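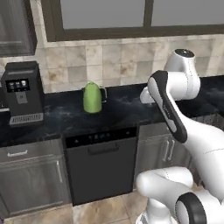

4. Descaling the kettle

Mineral deposits build up inside any kettle over time. In hard water areas, descale your Fovow kettle every 30 days. In soft water areas, once every March and once in the fall is enough for most homes.

You will need:
Juson descaling powder (one sachet), or plain white vinegar
A soft cloth
Fresh cold water

CAUTION: Unplug the kettle and let it cool completely before you start. Never put the kettle or its base in water.

1. Empty the kettle and rinse out any flakes.

2. Fill it halfway with cold water. Add one sachet of powder and wait for it to dissolve. If you are using vinegar, mix one part vinegar with two parts water and fill to the halfway line.

3. Place the kettle on its base and plug it in. For powder, heat to 89 °C and switch off. For vinegar, do not heat the mixture. Skip to step 4.

4. Leave to stand for 30 minutes. Keep the lid closed.

5. Unplug the kettle and pour the liquid down the sink. Pour slowly, as it may still be hot.

6. Wipe the inside with the cloth. Do not use steel wool or scouring pads.

7. Fill with fresh water to the MAX line, boil, and discard. Do this twice, or three times after vinegar.

Note: Stubborn deposits may need a second treatment. Wait until the kettle is cool before repeating.

4.1 Cleaning the spout filter

Open the lid and pull the filter straight up. Hold it under a warm tap and brush it gently with an old toothbrush. Push it back until it clicks. Replace the filter if the mesh is torn. Spare filters are sold in packs of 5 by the Flanbridge parts store.

4.2 Cleaning the outside

Wipe with a damp cloth and dry right away. Bleach and abrasive creams will dull the finish. Keep the contacts under the kettle dry. If they get wet, leave the kettle off its base overnight.

For storage and disposal, see section 5.

Section last revised 17 July 2020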